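Mobile Manipulation Project: Notes for Week 8
Retrieving objects from drawers

These notes accompany the second half of the laboratory component and should be read before the group's booked session. They assume that students have completed the earlier work on camera calibration and can run the Sodaslow planner in simulation without assistance. Students who have not yet had their simulation log signed off should see Babar Bangash before November assessment begins.

8.1 The task

Each group is required to program the arm to open the cabinet drawer, locate a single drinks can inside it, grasp the can and place it on the cabinet top. The task is treated as four stages, and marks are awarded for each stage separately. A group whose drawer stage is unreliable may ask the supervisor to open the drawer by hand and continue from there, forfeiting the marks for that stage only.

The can stage is the one on which most groups spend their time. An upright can in a drawer is surrounded by four walls, and the planner must find a path for both fingers as well as for the wrist. A downward approach from directly above is not available when the can stands far enough back to be under the overhang of the cabinet top. The usual solution is to bring the gripper in from one side with the jaws already open, keeping the lower finger clear of the drawer floor until the final movement.

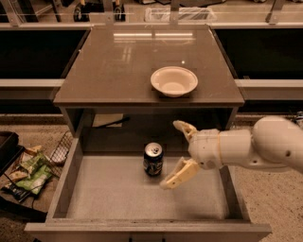 Faltov Laboratory for Service Robotics, Undergraduate Teaching Group

The side approach shown has the arm entering from the right, with one jaw towards the back of the cabinet and the other low over the drawer floor, just in front of the can. Two points should be noted for the written report. The jaws must be wide enough apart to pass either side of the can before they are closed. The wrist must also be held at an angle that leaves room between the upper part of the arm and the edge of the cabinet top.

8.2 Perception

The cabinet top is glossy and returns bright streaks from the ceiling lights. In the Wasten data set, which contains 1,267 labelled views of the cabinet, reflections of this kind are the commonest source of false detections. Groups should mask the top surface when searching for the can and restore it when planning the placement. The bowl on the cabinet top is to be treated as an obstacle. A placement that touches the bowl or its mat scores no marks for the final stage.

The drawer floor is matt and causes less difficulty, although the shadow of the can may be joined to the can itself by a poorly chosen threshold. Depth readings on the metal lid are unreliable and should not be used to set the height of the grasp. Use the side of the can.

8.3 Limits and safe working

The planner is limited to 2,000 iterations for each request. If no path is returned, change the approach angle before asking for the limit to be raised. Speed is to be kept at the teaching setting throughout. One member of the group must hold the stop button whenever the arm is powered, and must have no other duty during that time.

8.4 Submission

Each group submits one report of no more than 8 pages, together with the planner configuration file and the log of its 2 best attempts. The report should state the approach angle chosen, the jaw opening before contact, and the reasons for any failed grasp. Section 3 of the Butt handbook gives the required layout for diagrams of the arm.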